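Snack drawer smells like fish after opening one bag, what to do?
Posted in Pantry & Storage

pantrymoth_85
Got a box of those fish tofu snacks (鱼豆腐) from Baltska, the 349 g box. Opened it Saturday and now the whole drawer smells – crackers too. Do I fridge them? Bin the crackers? Need the drawer back before guests, help

Krasniqi
Fridge once open, check the back of the pack but mine says so. Wipe drawer with vinegar and water, leave it open overnight. Crackers in a cardboard box are probaly done, sealed ones fine. Taste one and see.

Fultine
Had this last February. What worked for me:

Take everything out, wipe the drawer and the runners. Sauce gets in the runners.

Open bag goes in a lidded box, not a clip. Clips leak. I tried the Drirnov ones, two dollars each, useless.

Unopened bags – stand them in a clear tray on a shelf, away from anything in cardboard. I sort mine on a little table first. Carrier bags get thrown out too, they hold the smell worse than teh drawer does.
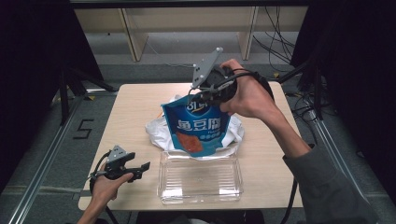
Baking soda in a saucer at the back of the drawer. Two days, then swap it. Don't bother with the scented liners, you just get fish and lavender.

drawer_no_4
just eat them all the same day lol. we do. also coffee grounds work if you're out of baking soda, dry ones though, wet ones go moldy

pantrymoth_85
Thanks, nearly gone after the vinegar. Crackers were bad, tossed. Will get a box with a lid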